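Pustden compara mãos robóticas em cozinha simulada

O laboratório Pustden divulgou em maio os primeiros resultados de uma comparação entre mãos robóticas e controladores para tarefas de bancada. Os ensaios são feitos inteiramente em simulação, numa cozinha virtual com dois braços que trabalham sobre um tampo de mármore branco.

A equipa testou 4 controladores com o mesmo conjunto de objetos, num total de 2,305 tentativas registadas. Cada tentativa tem um limite de 40 segundos e termina antes disso se o objeto sair do alcance dos braços. Segundo o laboratório, a beringela foi incluída por ter superfície lisa e curva, e por obrigar a mão a escolher entre segurar pelo meio ou perto do pé.

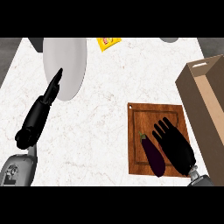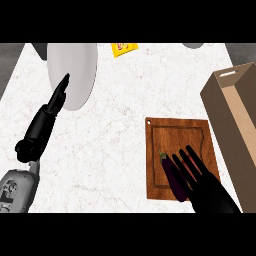
Imagens da simulação, com a beringela sobre a tábua de cortar e a caixa de cartão à direita.

O controlador Fandale, desenvolvido na própria Pustden, foi o que menos tentativas perdeu na fase de aproximação. O Filali, que calcula a posição dos dedos a partir de uma única câmara, mostrou-se mais rápido, mas falhou mais vezes quando a mão tapava parte do objeto. Os outros dois são variantes do Fandale com menos sensores de contacto e ficaram atrás em todas as medições.

O laboratório contabilizou ainda 38 casos em que os dois braços pararam à espera um do outro sem que nenhum retomasse o movimento. O problema foi atribuído à forma como os comandos são repartidos entre o lado esquerdo e o direito, e vai ser corrigido na próxima versão do software. Esses casos foram contados como falhas.

A comparação entre câmaras ficou incompleta. Estava previsto repetir todos os ensaios com uma segunda câmara, colocada mais perto dos pulsos, mas só os do Fandale foram concluídos. A Pustden indica que os restantes serão feitos com os mesmos objetos e as mesmas posições iniciais, para que os números possam ser postos lado a lado.

A fase seguinte passa para equipamento físico, nas instalações de Usholm, onde está a ser montada uma bancada com as medidas da versão virtual. Os ficheiros da simulação e a tabela de resultados por controlador serão publicados na página do projeto depois de revistos.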